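Neststead's humanoid is back on its parquet in Bulemton after a spell of maintenance that took in new cable ties, a wrist module, a fresh set of desk marks and a long argument over where the power lead ought to go.

The machine works in the firm's laundry room set, at a white desk with two wicker baskets on it. It picks small items out of one basket and puts them in the other. That is the whole job, and it does it for hours, so the parts that wear are always the same ones: the right wrist, the right elbow and the cables that follow them.

Riet Baert, who has run the cell since it was put together, said the wrist had been giving trouble from December onwards. The hand would reach the rim of the far basket and stop short, or come down a few millimetres to one side. The software put it down to a slipping encoder. Baert thought it was a cable.

"It was both," she said. "There was a bit of play in the module, and on top of that the bundle was pulling on it every time the arm went out straight. If I had only changed the module we would have been back in there in a fortnight."

The replacement came from Van Leeuwen, which supplies the joint modules, and was fitted in a morning. Getting the cabling right took far longer. The bundle comes off the head mount and down the back of the torso, and the power lead then runs away across the floor. Baert wanted enough slack for a full reach over the desk without leaving a loop where a foot could find it. She tried 8 different tie positions before she was happy, starting at the shoulder and working down.

With the covers back on, the arm was sent out over the baskets at low speed while she watched the cables at the shoulder and elbow.

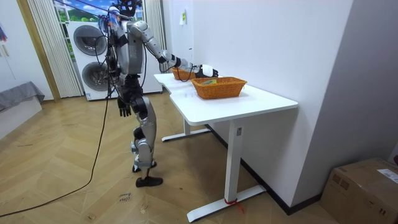

## Desk and baskets

The desk has been the other source of trouble. The robot's program assumes the desk top is where it was last measured, and any shift in it shows up as a missed grasp. The near leg has red tape tied round its base so that people in the room can tell at a glance which leg is the reference one. All measurements are taken from there.

Baert's routine at the start of a shift is short. She checks the reference leg against her setting-out sheet, then the far leg, then puts the baskets down using a card template. The larger basket goes towards the middle of the desk and the other one further back, nearer the robot. The rest of the top is kept clear.

She then runs the empty hand through the reach positions before letting it pick anything up. A complete check is 17 poses and takes less time than the kettle, she said, provided the desk has stayed put. If one pose is out she goes back to the leg. If several are out in the same direction she goes to the wrist. It is written up on a laminated sheet in the office, in her handwriting, with a later note telling people to stop moving the desk to get at the sockets.

Nothing heavier than a packet is used for the first picks. The hand has to close on something light and flat without pushing it into the weave, and a packet lying on the bottom of a basket is about the worst case for that. If the fingers come in too low they catch on the wicker. Too high and they close on air.

After the repair the cell was given a run of 184 picks, with the speed raised in steps. Baert logged the misses by hand next to the automatic count, as she does not trust the counter when an item is dropped straight back into the basket it came from. She stopped the run twice to look at the shoulder ties and once to move one of them a little further up the arm.

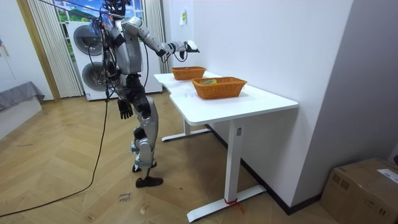 The speed is still being held below what it was before the wrist began to slip. Baert wants to see the new module through its first weeks before it goes back up to 100 per cent, and the production side at Neststead has agreed to that, although the backlog of basket work is not small.

She has also changed how often the cell gets looked at. The cables used to be inspected when something went wrong. They are now checked by hand at every shift change, with the power off, from the head mount down to the hips, and any tie that has gone stiff or sharp at the cut end is replaced there and then. The black hands get a wipe and a look at each fingertip. The feet are checked for grit, which marks the parquet and, worse, lets the robot stand a touch off level.

The old wrist module has gone back to Van Leeuwen, which has asked for the logs as well. Baert expects to hear in a few weeks whether the play came from ordinary wear or from the sideways pull of the bundle. If it was the pull, the same ties will be fitted to the second machine at the Vinton site, which does similar work at a lower bench and has its power lead coming in from the opposite side.

The Vinton staff have already been sent her tie positions and the check sheet. They have asked whether the lead could be taken overhead instead, to get it off the floor altogether. Baert looked at the same thing in Bulemton and decided against it for now, as a hanging lead would need its own support and would swing each time the robot turned from the desk. She is willing to be talked round if Vinton can get one to hang still.

For the time being the Bulemton cell is running on day shifts only, with someone in the room while it works. Night running will be looked at again when the module report is in.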